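Jilton Residents' Help Pages
Kitchens and shared areas

Small refrigerator kept on a slatted wooden rack: is this acceptable?

Posted by Figueiredo House Office

We are responsible for a shared kitchen in which a small refrigerator stands on a slatted wooden rack. We should be grateful for advice on whether the arrangement is suitable, and on how food containers ought to be stored.

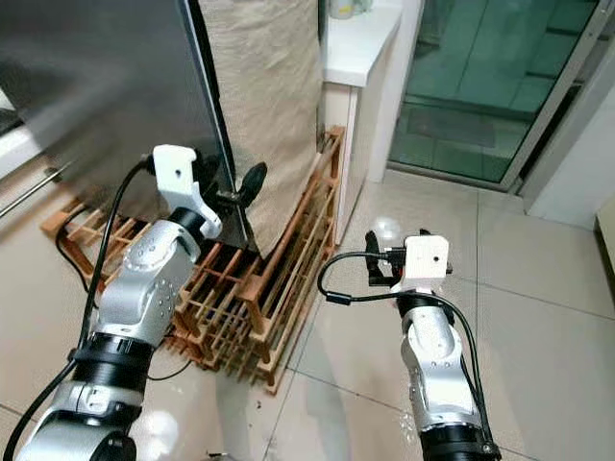
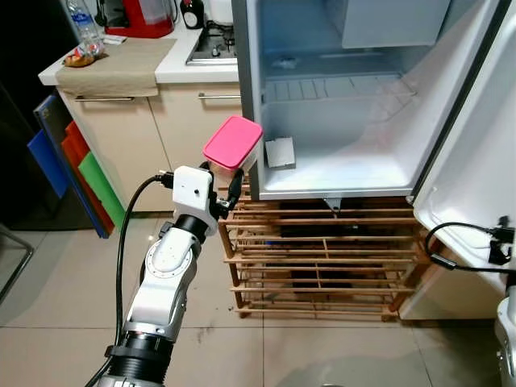 Replies

Nadelness Household Desk

A slatted rack may be used provided that it is level and rated for the full load. An appliance of this size can weigh 18 kg before any food is placed in it, and the maker of the rack should be asked for its limit in writing. Please also observe the following.

Keep cloth covers clear of the vents at all times.
Store food in lidded containers — a pink lid is as good as any other — and mark each with the date.
Remove stray paper or card from the bottom of the compartment before restocking.
Leave a gap of 75 mm behind the appliance, unless the manual states otherwise.

Ondasex

Ours has been on a rack since April and there have been no difficulties. It does hum.

Jilton Tenancy Support

We concur with the first reply. Residents are further reminded that the freezer compartment must be defrosted regularly.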